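Filtering Grasp Candidates by Finger Clearance in a Cluttered Kitchen Simulation

Part 3 of the Trarkden planning notes. Maintained by Rosemarie Sperling.

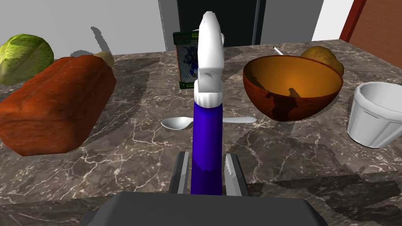 Part 2 ended with a ranked list of grasp candidates in the wrist camera frame. That list is not safe to execute. The ranker scores contact quality on the target object and has no knowledge of anything else on the counter. The steps below add a clearance filter between the ranker and the motion planner.

Before you start

You need a working Trarkden install with the kitchen scene pack, and the candidate file written at the end of Part 2. The commands assume the planner config is in the project root. If you changed the gripper model after Part 2, regenerate the candidates first. Finger geometry is baked into the file and a mismatch is not detected.

Step 1. Build the obstacle set

Load the scene and split the objects into three groups: target, support and obstacle. The target is whatever you intend to grasp. In the test scene it is the blue bottle with the white spray-style cap. The support is the marble countertop. Everything else goes into the obstacle group, including flat items such as the spoon in front of the bottle. A spoon adds very little height, but a low grasp brings the fingertips down to where that height matters.

Do not merge the support into the obstacle group. The two use different margins, and merging them will reject nearly every low grasp.

Step 2. Choose the collision shapes

Convex hulls are fine for the bread, the potatoes and the cereal box. They are wrong for the bowl. A hull closes the opening, so any grasp that passes over the rim or reaches inside is reported as a collision. Use convex decomposition for the bowl and the ramekin:

decompose: [bowl, ramekin]
max_parts: 100
hull: default

The utensil behind the bowl must be its own object. If it is attached to the bowl mesh, the decomposition tends to join the handle to the rim with a wedge of empty space.

Step 3. Set the margins

margin_obstacle: 0.008
margin_support: 0.003
margin_target: 0.0

Values are in meters. Keep the target margin at zero. The fingers are meant to touch the target, and a positive value rejects valid closures.

Step 4. Sweep the fingers

Checking only the final pose misses collisions on the way in. For each candidate, the filter places the open gripper at a standoff pose, moves it along the approach axis in fixed increments, then closes the fingers. It tests the finger plates and the gripper body at every increment.

trk filter --candidates grasps.bin --approach 0.10 --step 0.005 --out clear.bin

Include the gripper body. Mariama Abubakari found in March that an earlier version tested only the fingers, and wide objects next to the target were being hit by the body while the fingers passed cleanly.

Step 5. Read the report

On the test scene our run gave:

candidates in: 2,824
rejected, obstacle: 880
candidates out: 1,944

Support rejections are listed separately and were zero here, as Part 2 already drops candidates below the counter plane. If yours is above zero, check that the counter height in the scene file matches the one in the planner config.

If almost everything is rejected, visualize the collision shapes before changing the margins. The usual cause is a hull that should have been decomposed.

Step 6. Pass the result to the planner

Point the planner at clear.bin and keep the original ranking. Cap the list if planning time is a concern:

candidates: clear.bin
max_candidates: 2000
order: rank

With the cap at 2,000, the full filtered list from the test scene goes through.

Known limits

The filter treats obstacles as fixed. It will not predict that a cap or a spoon may shift if touched. It also relies on ground-truth poses from the simulator. For estimated poses, raise margin_obstacle by the expected position error and rerun Step 4.

Part 4 covers replanning when the target pose changes during the approach.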